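Decanting and Measuring Thick Liquids at the Bench

Home > Workshop > Handling and storage

Last revised 19 Feb 2026

Oils, liquid soap, glycerin, syrup, varnish and honey all behave badly when moved from one container to another. They cling to the walls, they string at the lip, and they run down the outside of the container being poured from. The notes on this page cover pouring, measuring, cleanup and labeling. They apply equally to a kitchen counter and a workshop bench. Anything sold with a hazard label should be handled according to that label first and this page second.

Work surface

Use a light-colored, smooth, nonporous surface. Drips of pale oil are hard to find on wood or patterned stone and easy to find on plain white. Laminate, glazed tile and melamine board are all suitable. Unfinished wood is not, as oil will darken it permanently within a few minutes.

Check the surface with a short spirit level, lengthwise and crosswise. A bench that is out of level gives a false reading on any wide measuring vessel. The error is small in a narrow tube and large in a kitchen jug. If the bench can't be adjusted, level a cutting board on folded card and work on that.

Clear the area before opening anything. Keep within reach:

Two dry lint-free cloths
One cloth dampened with dish soap solution
A shallow tray, larger than the receiving container
A flexible scraper
Caps or lids for both containers, removed and placed inside-up

A white surface should be wiped down before work starts as well as after. Dust picked up by a sticky drip is difficult to remove later, and grit under a cloth will scratch gloss finishes. Wipe in one direction, fold the cloth, and wipe again with a clean face.

Choosing the receiving container

Match the container to the volume. Measuring a small amount in a large vessel is the most common cause of a bad mix. As a working rule, the amount should fill at least half of the marked scale.

Narrow containers read more precisely but are harder to fill. Thick liquid entering a narrow neck can bridge across the opening and trap air beneath it. When this happens the level appears to rise quickly, then drops as the air works out. Pour a thinner stream and allow the first part to settle before continuing.

Conical tubes with screw caps are useful for small quantities of oil, dye, glaze medium and two-part finishes. The tapered bottom collects the last of the liquid where a pipette can reach it. They will not stand without support. A drilled block is sufficient: use a scrap of hardwood, bore it slightly wider than the tube body, and chamfer the top of each hole. The pattern we use is the Tradia block, named after the shop it was first cut for, which has 4 holes and a wide base.

Graduations printed on the outside of plastic wear off with solvent and with repeated scrubbing. Cover the printed scale with clear tape when the tube is new.

Pouring

Warm the liquid if it tolerates it. Ten minutes in a pan of hot tap water makes honey or castor oil much easier to handle. Do not use direct heat, and do not warm finishes or anything containing solvent.

Tilt the source slowly until the liquid reaches the spout, then hold. Thick liquids lag behind the tilt. Most overfilling happens when the pourer keeps tilting while waiting for the flow to start. 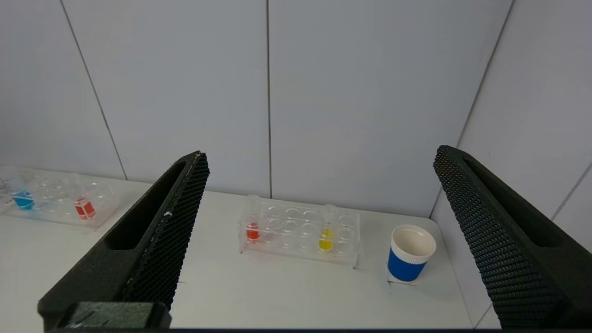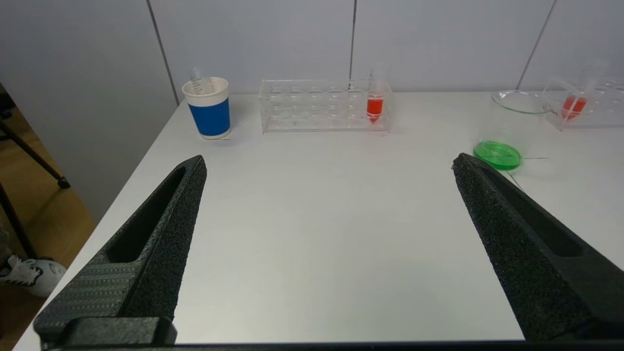
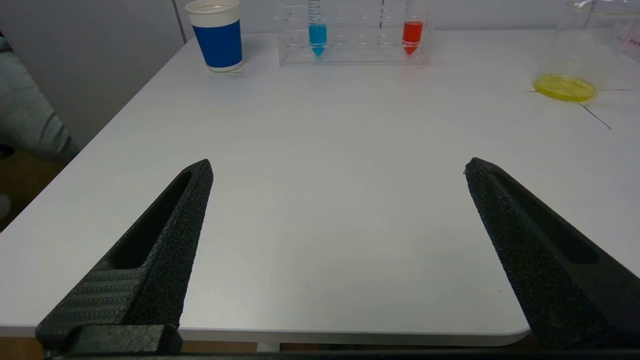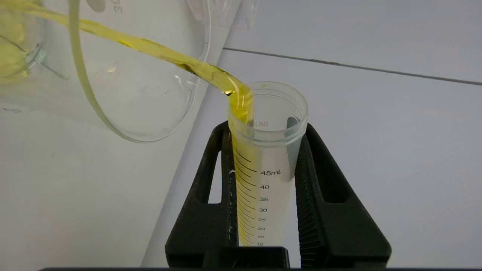 Photos: Cillian McGrath / Wudinstead

Hold the spout close to the opening without touching it. Too high and the stream wanders or coils on itself, folding in air. Too low and the lip touches the rim, leaving a film on the threads that will glue the cap on.

Keep the stream steady and narrow. If it begins to pulse, the source is being tilted too far or the vessel has no proper spout. A straight-sided jar can be given a temporary spout with a strip of baking parchment folded lengthwise and taped inside the lip.

Stop early. The liquid already past the spout will continue to fall after the source is brought upright. For light cooking oil the overrun is a few drops. For honey or thick varnish it can be a teaspoon. Practice with the same liquid and a scrap container before measuring anything that matters.

To end the pour, bring the source upright with a small rotation of the wrist so that the last drop runs back along the lip. Touch the lip to a folded cloth before setting the vessel down. Do not wipe upward from the outside wall, which carries the drip back over the rim.

Reading the level

Wait until bubbles have cleared. Allow 5 minutes for syrup and longer for resin, within its working time.

Read with the eye level with the surface of the liquid. Bend down to it. Lifting the container to eye height introduces a tilt that most people cannot judge.

The surface curves up at the walls. Read the bottom of the curve. With strongly colored liquids the bottom may be hard to see; place a white card behind the container with a dark line drawn on it, and slide the line to just below the surface.

Do not read through a smeared wall. If liquid has run down the inside, wait for it to drain.

Beaker markings are a guide only. They are meant for mixing and for rough volumes. Use a cylinder, a syringe or a scale when the ratio matters.

Weighing instead

A digital scale avoids most of the problems above. Place the receiving container on the scale, zero it, and pour until the required weight is shown. Film left in the source container has no effect on the result.

Conversion from volume requires the density of the liquid. Cooking oils are a little lighter than water. Glycerin and honey are considerably heavier. Look up the figure for the specific product, as sugar content and grade both change it. Write the figure on the storage jar so that it need only be looked up once.

Two points on scales:

Allow the display to settle between additions. Many kitchen scales ignore very slow additions, and a thin stream of syrup may not register until well past the mark. Pour in short steps with a pause between.

Keep the scale out of drafts and off any surface shared with a running appliance.

Cleanup

Scrape first, wipe second, wash third. Water applied to a thick oil film spreads it.

Glass: drain upside down over the tray, wipe out with paper, then wash with hot water and dish soap. Cloudy film that survives washing is usually mineral scale. White vinegar left overnight will remove it.

Plastic: use warm water, not hot. Thin-walled tubes distort easily, and a distorted tube no longer seals. Avoid abrasive pads. Scratches hold oil and stain with color.

Painted or laminated surfaces: lift drips with the edge of the scraper held flat, then wipe with soap solution, then with clean water. Dark specks that remain on a white surface after wiping are generally embedded grit or small chips in the finish. Test by running a fingernail across. If raised, use the scraper; if sunken, leave alone.

Rags used with linseed oil, tung oil or any drying oil can heat up and ignite without a flame. Lay them flat outdoors until stiff, or soak them in water in a lidded metal can. Do not ball them up or put them in an indoor bin.

Never pour oil or finish down a drain. Collect it in a screw-top container and take it to the local collection point.

Storage and labels

Label before filling. Pen and paper tape will not adhere to an oily wall.

Record the contents, the date decanted, the date the original was opened, and the batch number if there is one. Our own shelf log was begun in 2006 and the last entry at the time of writing is 3199. A plain notebook has proved adequate throughout.

Fill containers of drying oil and varnish as close to the top as the cap allows. The air space above the liquid is what forms the skin. When a container is half used, decant to a smaller one.

Food and workshop liquids must not share container types. We keep food in round glass and everything else in square metal or marked plastic, on separate shelves.

Stuck caps: run warm water over the cap only, dry it, and grip with a rubber band doubled around the edge. Clean the threads before closing again. A thin smear of petroleum jelly on the threads prevents recurrence on non-food containers.

Related pages

Bultach jar racks: cutting list and assembly
Restoring a scratched white countertop
The Araújo method for straining used oil
Cloths, wipes and papers compared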